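How to Store Leftovers in a Small Fridge
By Alun Parri
2024-12-02 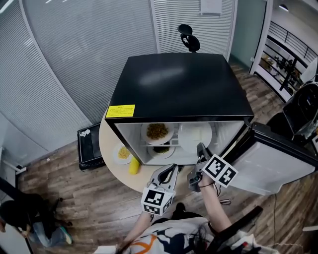
I lived with a fridge about the size of a suitcase for most of my time on Coltstead Road, and I'm still fond of it, even though it froze my lettuce more times than I care to remember. If you're in a dorm or a studio (or you've just moved somewhere with a kitchen the size of a closet), you can eat very well out of one of these. It takes a bit of planning, that's all.

Start with the temperature. Most small fridges have a dial and no real numbers on it, so buy a cheap fridge thermometer, set it on the middle shelf and leave it overnight. You want 40 degrees Fahrenheit or a little under. Turn the dial a notch at a time and check again the next morning. I know, it's slow!

Next, get your leftovers in promptly. Two hours on the counter is the limit, and one hour if it's a hot day. Big pots of soup or rice should be split into shallow containers first, so they cool faster and don't warm up everything next to them.

Plates are fine for tonight's seconds, but they eat up shelf space and you can't stack them. For anything you're keeping until tomorrow or later, use flat square containers with tight lids. Write the day on a strip of masking tape. Cooked vegetables, pasta and grains keep three to four days.

Corn on the cob deserves its own note, as I cook far too much of it every summer. Cut the kernels off once they're cool enough to handle and pack them in a small jar. You'll fit four ears where one used to roll around, and they're lovely in an omelet.

Keep raw meat on the very bottom, in a dish with a rim, and leave a finger's width of space at the back so the air can move.

Last of all, wipe the shelves down once a week with warm water and a spoonful of baking soda. I do mine the night before I shop, while there's hardly anything to take out.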